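Dastix scene pack for tabletop picking: worth paying for?

Posted May 16, 2023 in Simulation and Software

I teach a small evening course on arm programming and I'm looking at the Dastix household scene pack. The trial gives you 3 scenes and the full license gives you 1,553. We only do pick and place on a table with a Franka arm. Has anyone used it for that? Mainly I want to know if the objects are varied enough, and if the arm comes set up or I have to mount it myself.

Farzad Ghorbani

I've had the full license for 9 months. The arm comes already mounted on a stand next to the table, with a two-finger gripper on it. You can swap the gripper in the settings file. Object variety is decent. You get flat things, thin things and a few awkward shapes, and the rooms have furniture in them so your camera view isn't just a blank floor.

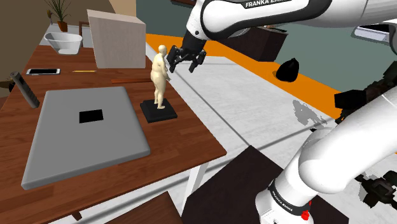 Render from the living room set, gripper open beside the figurine.

Start with the box or the bowl. Pencils and sticks are a lot harder, and with the default friction values mine slid out of the fingers on most tries. Raise the friction before you blame your grasp code. Loading is slow the first time you open a scene and fine after that.

Support answered my two emails within a day. The manual skips the section on lighting completely.

Jonatan Tangen

Didn't buy it. I ran the trial and the license cost too much for what I do. I use the Backlund pack now, which has 1,000 scenes but you have to place the arm yourself. An update is supposed to come in June.

jato_user

Does the trial let you export? Same question here.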